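The Painter Who Wouldn't Sell the Big One

I first saw Aparecida Trindade's work by accident, ducking into the Afolabi gallery to get out of the rain. I stayed until they turned the lights off. She paints huge, flat, chalky fields of color, and then (this is the part I love) scratches a tiny grid into one corner with a dental pick!

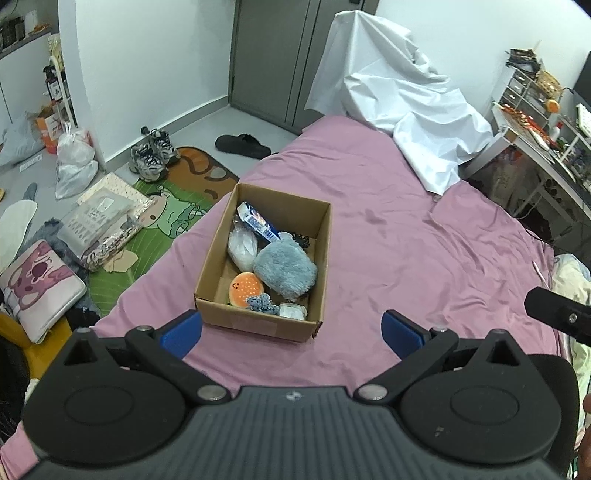
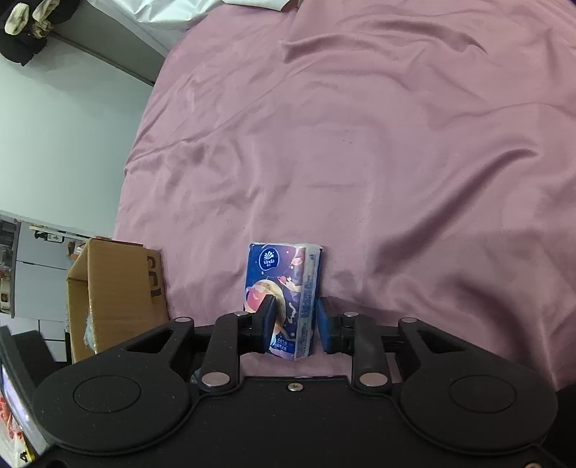 So why does she scratch the grid at all?

She started it to test how dry the paint was, liked how the marks caught the light, and has put one on every canvas for 18 years.

Her best-known painting, Horavden, is 70 inches tall and has never been for sale. Severyn Fedoruk, her dealer, has asked for it every April since they met, and every April she sends him a drawing of a goose. He has them framed in his hallway. I counted myself lucky to get a look at the real thing, which hangs in her kitchen over the bread bin, a bit greasy along the bottom edge.

"It likes company," she told me, and went back to slicing onions.

The new show has smaller pieces, most of them on paper, plus one enormous gray canvas called Simov that I walked past twice before it got me. Then I couldn't leave it alone. There's a green hiding under all that gray, and it only comes up when you stand off to the left, near the radiator. Go on a cloudy day if you can, and take the stairs, the elevator is painfully slow.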